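November, Lakard bench, hand-held gripper no. 3

Pads due at 600 cycles on glossy film, done slightly late. Both green pads scuffed, right one fraying at the top corner. Not swapped yet. Cleaned with a damp cloth and left for ten minutes before closing on anything.

Opening checked against the Rondier gauge block: 80 mm at full travel, as before. Trigger return was sluggish. Took the linkage cover off, wiped out old grease, put in a small amount of the Harkov light grease. Returns freely now. Screws in the finger bases nipped up by hand, no threadlock.

Closing force read 3 N low on the left finger. Re-zeroed the load cell with the tool hanging vertically. Repeated with the tool tilted and the offset came back, so the cable is probably pulling. Re-routed it along the grip and taped it in two places. Offset gone at both angles.

Ran the flat packet approach after that, fingers wide open either side of the red 香辣麻料 packet, divided tray and small snack bag further back.
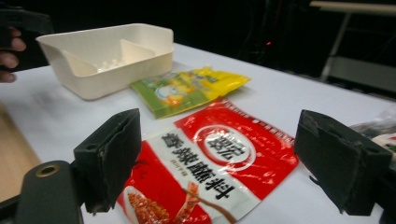 Afolabi wants the pads changed at 300 cycles whenever we are on film packets, and would like the worn pair kept and labelled so the grip figures can be compared. Fine by me. New pads are in the second drawer, one pair left, more to be ordered.

To do: spare trigger spring, proper clip for the cable in place of the tape, recheck zero tomorrow morning before use.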